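首页 > 机器人软件 > 操作与抓取 > 抓取策略软件栈
阅读时间 6 分钟
导航 概述 架构 感知 策略 工具链 参见

Pluvis(软件)

Pluvis 是一套面向柔性物体操作的控制与数据处理软件,由 Gurex 维护,最初作者 Dénes Nyitrai。主要处理布料、软包一类没有固定形状的东西。核心部分开源,标定模块不开源。首个公开版本 2023年5月7日。早期叫 Grorkitz,后来这个名字只留给仿真器,旧文档里两个名字混用,查资料时注意。

概述

刚体抓取的常规做法:估位姿,查抓取库,规划,闭合。布料不行。没有稳定位姿,同一块布每次摊开都不一样。Pluvis 不估全局形状,只看指尖附近的局部几何,捏住一道褶就算一个可用状态。演示数据用手持夹爪采,不走遥操作,因此不受机械臂工作空间限制。代价是动作得事后映射到真机,映射误差后面再说。

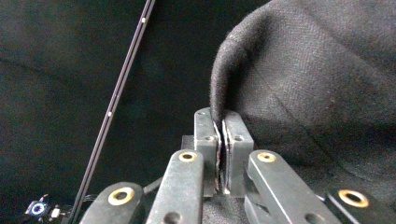
局部状态由三部分组成:两指开度、褶的走向、布面相对指面的滑移量。开度从图像里的指尖间距读,不依赖编码器。滑移靠光流,纹理弱的深色布上最容易飘。1.x 版本对深色背景配深色布基本没办法,分割掩膜整片糊在一起,2.0 改成先分割手指再从指缝往外生长,好一些,但没根治。

架构

四个进程,共享内存通信。
采集进程:收图像、位姿流,打统一时间戳。
对齐进程:补偿各路延迟,重采样。
策略进程:扩散策略,一次输出一段动作序列,只执行前面一截,然后重新推理。
执行进程:插值、限速、碰撞检查,下发给控制器。

策略进程挂掉时执行进程保持最后位姿,不回零。早期版本会回零,布还夹着,直接扯变形,Taşdemir 的测试组报过这个问题,之后改的。

时间对齐是最容易出错的环节。相机和位姿流时钟不同源,默认补偿值 114 毫秒,换相机必须重标。很多人跳过这步,然后抱怨策略"慢半拍"。

感知

双视角:腕部一路,头部一路。腕部管接触细节,头部管两手相对位置和目标在哪。两路特征各自编码,在策略网络入口拼接。早期试过只用腕部,双手任务里左右手互相看不见,动作经常打架。

头部视角另一个用处是给数据切段。手停、手动、靠近物体,这些在腕部画面里很难分,头部一看就清楚。自动切段工具按手速阈值走,慢动作容易被切碎,建议人工过一遍。
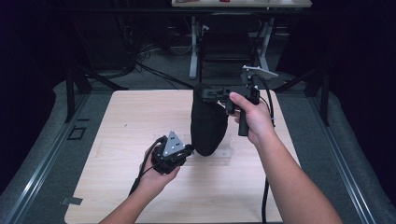 双手数据还有一个坐标系问题。左右两路位姿各有各的原点,训练前统一转到相对坐标:每只手的动作写成相对自身当前位姿的增量,另外附加一个左手到右手的变换。绝对坐标训练出来的策略换张桌子就废,相对坐标的好很多。转换脚本对四元数符号没做统一处里,跨过翻转点会出现一帧跳变,检查曲线时留意。

规划与控制

策略输出是稀疏的末端位姿点,执行进程用三次样条补齐,再过逆解。奇异点附近自动降速。力控不是必须,有力矩反馈就开阻抗模式,没有就纯位置模式加开度限幅。布料任务纯位置模式大多够用,软包类会压得太狠,限幅要单独调。

映射误差主要两个来源:手持夹爪和真机夹爪的指尖外形差异,以及人手速度超过机械臂上限。前者靠换同款指尖,后者靠重定时,超速段整体拉长,不逐点削顶。逐点削顶会破坏左右手同步。

工具链

回放器:逐帧看两路图像加位姿曲线,可打标签。
质检脚本:查丢帧、跳变、时间戳倒退。
Grorkitz 仿真器:布料模型较粗,只适合验证接口,不适合评估成功率。

自带的小型基准集含 258 段演示,质检后保留 227 段,去掉的大多是位姿跟踪丢失。规模偏小,只用来确认安装无误,不要拿来发结果(确实有人这么干过)。

已知问题

深色织物分割不稳。透明薄膜反光会被当成物体边缘。长序列内存占用偏高,10月的补丁缓解了一部份。Windows 下共享内存模式不可用,需改用套接字,延迟补偿要重新标。

参见:模仿学习,扩散策略,可变形物体操作,手眼标定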